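New tabletops in the workroom

If you haven't been down to the Numadgate workroom since the start of February, come and have a look, because the old tabletops are gone! We've been talking about replacing them for so long that I'd half stopped believing it would happen, and now that it has I keep finding excuses to go and stand next to one with a cup of tea.

The new ones are plain, smooth and pale gray. There was a fair amount of debate over the color (thank you to everyone who filled in the slip, even the person who wrote "orange" three times). White was the early favorite, but Eun-ji Kang brought in a white sample from home and we all saw how much it glared under the ceiling lights. Gray is so much easier on the eyes. It also turns out to be lovely for sorting small things – I tipped out the whole button tin last week and could see every last one, including the clear shirt buttons that used to vanish against the old wood grain.

The matte finish was Eun-ji's idea too. She does most of her pattern tracing with us, and on a shiny top she was forever shifting her chair to get away from the reflections. She has been at the table nearest the door nearly every evening since they went in, so I think we can call her satisfied.

The tops came from Jollex and cost us 638 dollars with delivery, and the bake sale and the winter raffle covered all but 13 dollars of that. What a result! Seo, the hardware store on the corner, lent us the clamps and a very good level, and the whole job was finished in one long afternoon with time left over for soup.

A few things about looking after them. Wipe down with a damp cloth and a drop of dish soap when you finish. Please don't use the scrubbing powder under the sink, which will leave scratches. Cutting mats go down before any blade comes out, and the glue gun needs its tray. Hot mugs on coasters, please – there's a new stack by the kettle.

The old tops are leaning in the back hallway and are free to anyone who can carry one. They'd make great shelves, or a potting bench if you don't mind a bit of paint and a lot of history. Leave your name on the sheet by the coat hooks.

Next on the wish list is better stools, and I already have opinions. Come and tell me yours!
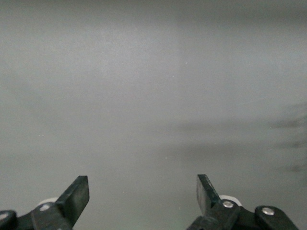 The new pale gray, up close.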